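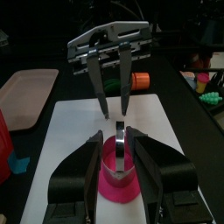 Does a bed frame need a center support?

Any frame wider than a twin should have one, and it should reach the floor. A queen mattress on a frame that rests only on its side rails will sag in the middle, and the mattress will usually get the blame.

I have held this opinion for a long time and I want to set out the reasoning, because furniture stores still treat the center leg as an accessory. On the spec sheet it sits next to the headboard bolts and the felt pads. It belongs at the top, next to the width.

A slat is a beam held at both ends. When its length doubles and the load per inch stays the same, the bend at the middle goes up by a factor of sixteen. A twin is 38 inches wide and a queen is 60. That difference sounds modest, but by the same rule it gives a little over six times the bend for the same slat. Makers deal with this by using thicker slats, by putting more of them in, or by running a rail down the center with legs under it. The first two help. The third cuts the span in half, and no ordinary increase in thickness does as much for the money.

The frame I use as a reference is the Vununley, a queen platform in plain pine. It carries a center rail with 2 legs, each with a threaded foot. It sells for 614 dollars. The Sorko, at 528, is the same width and has a nicer finish, with a center rail that hangs from brackets at the head and foot and touches nothing in between. On paper both have "center support." The Sorko's rail is a long beam asked to hold up a row of short ones, and over 80 inches it will bend as well. Then there is the Anura, at 747, which has a steel rail and a single leg at the midpoint. I consider that acceptable for most sleepers, though I would still prefer a second leg.

Price does not sort these out. Neither does the weight rating, and I would like to see less trust put in that number. A rating usually says what the frame will carry before something breaks. It says little about how far the slats bend under two sleeping adults every night, and bend is what you feel. A frame can be safe and still be poor to sleep on.

Heriberto Escobar, who repaired beds for a hotel supplier before he opened his own shop, disagrees with me in part. His view is that slat spacing matters more than the leg, at least under foam. Foam does push down between slats when the gaps are wide, and I would not put it on gaps over three inches. But spacing and span are separate faults. Closing up the gaps on an unsupported queen spreads the load among more slats, and each of them still crosses the full width.

The stronger objection is about floors. A center leg only works if it carries load, and many older floors are not flat. If the leg is short by a quarter inch, the rail drops a quarter inch before the leg does anything. If it is long by the same amount, the bed gets a ridge down the middle and the side rails lift. Fixed legs deserve this criticism. Threaded feet answer it. Set the bed where it will stay, put the mattress on, and turn each foot down by hand until it meets the floor with light pressure. Check again in March or whenever the heating season ends -- wood rails move with the humidity, and a foot that was snug in summer can hang free by winter.

Mattress makers could settle the matter faster than frame makers. Many warranties already ask for center support on queen and larger sizes, but the wording is loose enough that a hung rail might pass. Ulises Cáceres, who handles claims for a regional dealer, told me he asks for a photo of the underside of the bed before he asks for one of the dip. I think that is the right order. I would go further and have the warranty say "supported to the floor" in those words.

For a frame already bought, the fix is cheap. An adjustable leg that screws or clamps to the center rail costs less than a set of sheets. If there is no center rail, a straight length of two-by-four laid on edge under the slats will do the job, with a leg near each third of its length. Screw it to a few of the slats so it cannot walk. Painted or bare makes no difference under there.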